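Consumer Claims, session 4 handout. Revised June 3, 2018. Bring it with you, as there won't be spare copies.

## Where we had got to

Last session was about prices. This one is about the words and numbers printed on the packet, and how little most of them commit the seller to. I'll use insoles for much of it. They are cheap, most people have bought a pair at some point, and the claims made for them run well ahead of what a thin piece of padding could be expected to do.

The main case is the Zindiritz comfort insole, whose leaflet says that "76% of wearers felt less tired". Before reading on, write down what you think that sentence means. Then cross out anything in your answer that the leaflet doesn't say.

Most people cross out a good deal. Less tired than when? Than in their old shoes, with their old insoles, or than they had expected to be? The leaflet doesn't tell us. It gives the number of wearers in small print on the back, and the number is 50. So 76% is 38 people, all of whom were sent a free pair and knew perfectly well what they were being asked about.

That doesn't make the figure false. I have no reason to think anyone made it up. My complaint is that it would look much the same if the insole did nothing whatever. People who are given something new and asked whether it helped tend to say yes, and some of them were going to feel less tired that week anyway.

A flat insole is a useful thing to keep in mind through all this. There is so little of it to look at that nearly everything we believe about it has come from the packet.
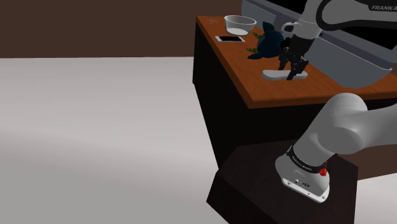
## The missing comparison

The second leaflet is from Celtton. Their trial was larger, 400 people over 8 weeks, and several of you said in your written work that this settled the matter. It doesn't. A bigger group with nothing to compare it against gives you a steadier answer to the wrong question.

What we would want, at the least:

- a second group wearing a plain insole of the same thickness
- wearers who don't know which sort they have
- a question fixed before the trial starts, and reported whatever the answer
- the number who dropped out, and when

Celtton report the last of these in part. We are told that some wearers "did not complete the diary", with no figure. If those were the people whose feet hurt, the average for everyone else will look rather good. Have another look at the chart on the Celtton leaflet too. The upright axis doesn't begin at nought, and a small change has been drawn as a large one.

One objection comes up every year: surely it's only an insole, and if people feel better, who cares why? I have some sympathy with that. But the pair costs several times what a plain one does, and the claim is what you are paying the difference for.

## Words that sound like facts

Numbers can at least be chased. Words are slippier. Fontes sell trays and small tables, and their catalogue describes a "natural wood look". Read it slowly. "Wood" would be a claim about material. "Wood look" is a claim about appearance, and "natural" has been attached to the look, where it can do no legal harm to anybody.

Grain is a good test of how quickly we fill in the rest. Show people an orange-brown streaky pattern and many will go on to tell you that the thing is solid, heavy and made to last. None of that is in the pattern.
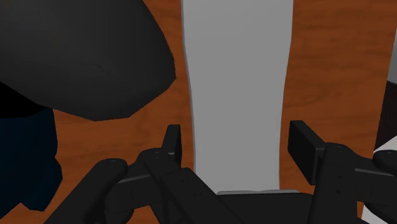
*Wood grain: lighter amber patches, darker reddish-brown bands.*

Other phrases to treat with care:

| Phrase | What it leaves out |
|---|---|
| "up to twice as soft" | the usual result, and softer than what |
| "tested by experts" | who they were and what they found |
| "helps support" | how much, if at all |
| "inspired by nature" | everything |

Jalevance, who make mattress covers, manage all four on one page. You'll find it in the reading pack.

## For next time

1. Find one printed claim with a percentage in it. Copy it out exactly, small print included.
2. Say how many people it rests on. If you can't find out, say where you looked.
3. Rewrite the claim so that it says only what the evidence supports. Two sentences at most.
4. Do the same with a claim that uses no numbers.

Please don't hand in a claim merely because it annoys you. Last August's resit scripts were full of shampoo and short on argument. A claim that you rather believe makes better material, and at least one of your two should be of that kind.

Reading: pages 8 to 14 of the pack. Skip the box on sampling, which we'll do properly in session 6.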